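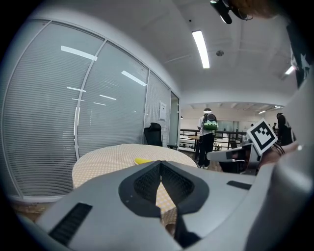
Our robotics club at Henley bought the Custus hand-held gripper in the spring to collect demonstrations for the pick-and-place project. You hold it by the handle, close the jaws on something, and the camera and tracking software save what you did so an arm can be trained on it afterward. It sells for $300 without the camera. We paid full price out of the club budget, and nobody at Custus knows I am writing this. The body is gray plastic with a ribbed vent on the left side, and it's big. When you reach toward something small, like the yellow piece on the round table with the polka-dot cloth, the top of the black pad covers part of it from the camera's side, and you have to learn to come in from a higher angle. That is my main complaint, and I'll get back to it.

Assembly took an evening. The housing comes in halves and the screws are all the same length, which I appreciated. The printed instructions skip the step where you route the cables, and we ran ours on the wrong side the first time. They rubbed against the handle and had to be redone. There is a corrected diagram on the support page, so look at that before you start. You also print your own marker for tracking and attach it. Use matte paper or matte film. We started with glossy and lost tracking whenever a ceiling light hit it.

The jaws are the best part. The pads are black rubber, set in a V, with a mesh-like texture on the inner faces. They hold small blocks, marker pens, and paper cups without much squeezing. They are less good on anything flat. A playing card or a ruler lying on a table is close to impossible unless you slide it to the edge first, and if you do that in every demonstration, the arm learns to do it too. The pads can be replaced and a spare set is in the box. Ours have picked up lint and need wiping with a damp cloth, but they have not torn.

Weight is fine for short sessions. Nikola Ivanov did most of our early recording and could go for half an hour before his wrist got tired. Siham Nasr has smaller hands and had trouble with the trigger, which sits too far forward and can't be adjusted. She ended up using both hands, and those recordings look different from everyone else's because the gripper moves more slowly and stays more level. The arm did well on them, so maybe we should all have done it that way. Still, a school product ought to fit more than one size of hand.

The software is called Lakon and comes from a different company. It installs on an ordinary laptop. Calibration asks you to wave the gripper slowly in front of a printed board, and it gives a pass or fail with no explanation. When it fails, turn on more lights and try again. That fixed it for us nearly every time. Glass was a bigger problem. We record in a room with a curved glass wall, and reflections on the blinds gave us drift in a lot of the early files. Facing away from the glass helped. So did putting a patterned cloth on the table, since the tracker seems to like having something to look at. Plain white tabletops were the worst surface we tried.

Our target for the semester was 2,000 demonstrations. We recorded almost 300 that were good enough to keep. Some of that is on us. We changed the task in the middle and had to throw out a batch, and Mirsad Halilović spent two weeks writing a script to sort usable files from bad ones, a thing Lakon should do by itself. The rest of the loss was tracking dropouts and the camera not seeing the object at the moment of the grasp. That second problem goes back to the size of the pads and housing. A wider lens would help, or a camera mount that sits a little higher. Custus lists a raised mount on its site, but it has been out of stock every time I checked.

We also had the use of a Janevski gripper for a week in order to compare. It is lighter and the trigger is better placed. The jaws are flat and smooth, though, and round objects kept rolling out. Duangjai Petchrat preferred it for stacking blocks. For cups and anything rounded I would take the Custus. The Janevski costs more, and its files did not load in Lakon without converting them.

Support answered both of my emails the next day. One answer was useful and the other told me to update a program I had already updated.

Good: strong grip on small objects, easy screws, replaceable pads, fair price.

Bad: bulky around the jaws, trigger too far forward, poor cable instructions, raised mount never available.

I would buy it again for a high school or college club that already has someone comfortable with Python. If you have younger students, plan on an adult doing the calibration. Špela Hodžić is running the project in the fall and wants to try it on folding towels. I'll add to this review if the pads hold up.

Last updated: 2026-06-30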